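Why Does a T-Shirt Crease?

A T-shirt is made of knitted fabric. Knitting joins yarn into rows of small loops. Loops can stretch and slide, so the fabric bends easily in every direction.

A crease forms when fabric is bent and pressed. The fibres on the outside of the bend are pulled. The fibres on the inside are squashed. Cotton fibres hold that shape for a while, even after the weight is taken off.

Folding does not stop creases. It puts them in straight lines – and fewer of them. The usual first fold runs lengthwise, with the sleeves turned in towards the body.

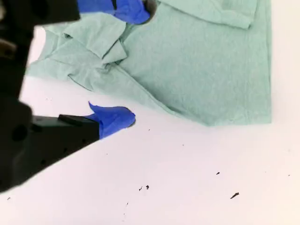 The same green colour, spread out and folded long.
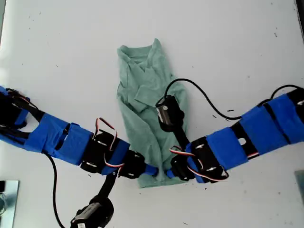

Evie Cropper wrote in to ask whether rolling is better than folding. She rolls all her shirts for camp and finds they come out with soft wrinkles but no sharp lines. Both methods work. A roll has no tight bend except near its centre, so the fibres are squashed less.

Try it: fold one cotton shirt and roll another. Leave them for 2 days, then compare.

27 comments | 37 shares
© Pretine | Contact us | Back to top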